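Skundham G5 gripper kit: two months on the bench

I finally have enough hours on the Skundham gripper kit to say something useful about it, so here goes. Short version for the impatient: I like it a lot, I'd buy it again, and the instruction booklet should be thrown in a lake.

Some background on what I wanted it for. I've got a secondhand arm bolted to a bench in my garage, and the goal since last fall has been to get it doing fiddly work on old PCs. Pulling memory, flipping levers, lifting a processor out of its socket and putting it somewhere safe. I have shelves of retired office machines to strip for parts and I thought it would be fun (it is!) to teach the arm to do the boring bits. The gripper that came with the arm was made for picking up boxes. It had jaws like a pair of snow boots.

So I ordered the Skundham kit from Orbán, the little parts shop. It was 739 for the kit with the wrist camera mount, and Lajos Bognár at the counter talked me into a second set of fingers, which I'm glad about, as you'll hear. You get the body, the linkage arms, the narrow fingers, a bag of hex screws and a cable. No motor driver. I used a Musard board I already had, and it worked after I swapped two wires that the booklet had backwards. That was my first evening gone. Step 5 also has you tighten the linkage screws before the fingers are on, and then you have to loosen every one of them again to get the fingers seated. My friend Sohail Chaudhry built his a week after mine, skipped straight over that step on my advice, and was done before dinner. I'm only a little bitter.

Build quality is good where it counts. The joints have almost no slop once everything is snugged down, and the fingers meet properly at the tips, which I can't say for the cheaper Rarnedier one I borrowed before this. The Rarnedier closed with one finger slightly ahead of the other, and on something as thin as a memory latch that means you push the thing sideways and never really grip it. The Skundham fingers are narrow enough to get down among the parts on a motherboard without knocking into everything on the way, and that is the whole reason I bought it.

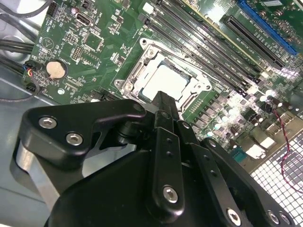

Force control is where I've spent most of my time. The range runs from 200 up to 2475 in whatever units the firmware uses (the booklet doesn't say, of course), and for chips I stay right at the bottom. Even there it's a bit grabby in the last bit of travel. Imre Antal, who I know from the online build group, sent me his settings with a slower close speed, and that calmed it down a lot. If you're going anywhere near a processor, start slow and practice on a dead board. Please. I bent a whole corner of pins on a socket I didn't care about, and I was still upset for the rest of the day.

Now the complaints. The fingertips are slick, and a bare metal heat spreader is slick too, so the two together are like picking up a wet bar of soap. I put a strip of thin rubber on my spare fingers and use those for anything smooth, and keep the bare ones for levers and latches. Swapping takes a few minutes each time. A quick-change finger would make this kit nearly perfect, and I've written to Skundham to say so. No reply yet.

The camera mount is solid but there's exactly one angle, and at that angle the gripper takes up a big piece of the view. You get used to it. Shiny parts are more of a pain: my garage light bounces off anything metal inside a case, and my software loses track of edges when that happens. I've been moving a desk lamp around like a portrait photographer — a sheet of baking paper taped over it helps more than I expected.

One more gripe, and it's small. The screws are decent but they do work loose. I go over mine with a hex key before each session now, and a dab of threadlocker on the linkage ones has held so far.

Would I recommend it? If you already have an arm and you like tinkering, yes, go for it. If you want something to take out of the box and use that afternoon, I'd wait for a better booklet or find a friend who has built one. I'm planning to try the long fingers they sell as an add-on in February, mostly for reaching cables at the back of a case, and I'll post an update under this one when I've had a proper go with them.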